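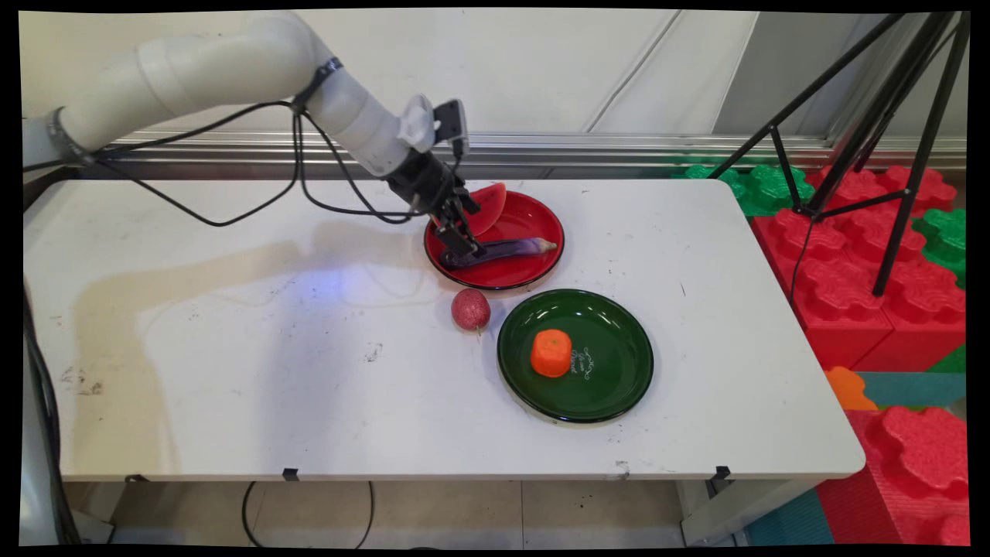 *6 minute read*

# Do You Really Have to Eat the Purple Stuff? A Doubter's Guide to "Superfoods"

Go to almost any grocery store on a Saturday and you will see the word. It's on juice. It's on cereal. It's on a bag of chips, which takes some nerve. The word is **superfood**.

It sounds like science. It sounds like somebody in a lab coat put a blueberry through a hard test and the blueberry passed. So let's ask the question you should ask any time a package talks to you: who says so, and how do they know?

## Who decides what's a superfood?

Anyone who wants to. There is no test a food has to pass before people start calling it super. Doctors don't have a special list of superfoods, and neither do farmers. The word got popular because it helps sell things.

Think about the word "awesome." If a company prints "awesome crackers" on a box, you can't really prove the crackers are not awesome. "Superfood" works a lot like that. It feels like a fact, but try to pin it down and it slides away.

Some places have rules about using the word on a package. In many stores, though, you'll see it all over the shelves.

## What about eggplant?

Eggplant is a good one to be suspicious about, because people say all kinds of things about it. You may hear that it's great for your brain. You may hear that purple foods in general have special powers.

Some of this starts with something true. The purple in an eggplant's skin comes from natural colors called **anthocyanins** (say it: an-tho-SY-a-nins). Blueberries, red cabbage, and purple grapes have them too. In a test tube, anthocyanins can do interesting things. They can stop certain chemicals from reacting with other chemicals, and scientists have spent a lot of time studying that.

Here comes the part where the advertising runs ahead of the science. You are not a test tube. When you eat something, your stomach and intestines break it down. Some of it gets into your blood, some of it gets changed into other stuff, and a good deal of it leaves in the usual way. So a thing that happens in a glass tube may not happen in a kid.

And most of an eggplant isn't even purple. Cut one open and the inside is pale and spongy. It's mostly water, with some fiber, which helps move food through your gut. That makes it a perfectly decent vegetable. It doesn't make it magic.

By the way, an eggplant is a fruit if you ask a botanist (a person who studies plants), because it grows from a flower and has seeds in it. It's a vegetable if you ask a cook. Both of them are right, and you can use this to annoy people at dinner.

## Let's pick on a label

Imagine a bottle of purple juice called Pluvance. The front says:

> **PLUVANCE! Bursting with the power of 35 superfruits. Supports a healthy you!**

Let's be difficult about it.

**"Bursting with."** How much is that? A cup of fruit? One drop? "Bursting" isn't an amount. A single drop from each fruit would let a company say all 35 were in there.

**"The power of."** What power? Batteries have power. If a label won't tell you what the power does, be careful with it.

**"Supports a healthy you."** Read it again slowly. It doesn't say the juice makes you healthy. It doesn't say it stops you from catching a cold. A chair supports you too.

Now turn the bottle around. The back of a package is a lot less exciting than the front, and you can learn much more from it. Ingredients are usually listed with the biggest amount first. If the first 2 things on the list are water and sugar, then you are mainly holding sugar water, whatever is painted on the front.

## "But a study said so!"

Maybe it did. Studies are how we find things out, and doubting everything just to be stubborn is as silly as believing everything. But studies come in different sizes and kinds. Try these 3 questions:

1. **Was it done on people?** A lot of food studies use cells or mice. Those can give scientists good ideas to check. They don't settle what happens in you.
2. **How many people?** If six people ate eggplant and felt great, that might be the eggplant. It might also be nice weather.
3. **Who paid?** If a blueberry company pays for a blueberry study, the study could still be fair. You'd want to see somebody else get the same answer.

There's another problem, and it's a sneaky one. People who eat a lot of vegetables often do other things too. They might sleep more or run around more, or they might have more money for doctors. If they turn out healthier, was it the vegetables? Part of it, probably. It's hard to untangle, and scientists argue about how to do it.

## So should I skip my vegetables?

Nice try.

Scientists have looked at this from a lot of directions, and the boring answer holds up pretty well: eating different kinds of fruits and vegetables is good for you. Beans count. So do frozen peas and plain old carrots, and hardly anybody puts carrots in a fancy bottle.

What doesn't hold up is the idea that one special food will fix everything, or that the expensive berry from far away must beat the apple in your kitchen. If you can't stand eggplant, you can get fiber from lots of other places. (You might try it roasted before you decide, though. Badly cooked eggplant is slimy, and well cooked eggplant is a different animal.)

## Try it at home

Find a food package with a big promise on the front. Copy the promise down on paper. Under it, write what the words really say, and then what they want you to *think* they say. Check the back for the first few ingredients.

Cereal boxes are good for this. So are granola bars. Shampoo works too, even though you shouldn't eat it.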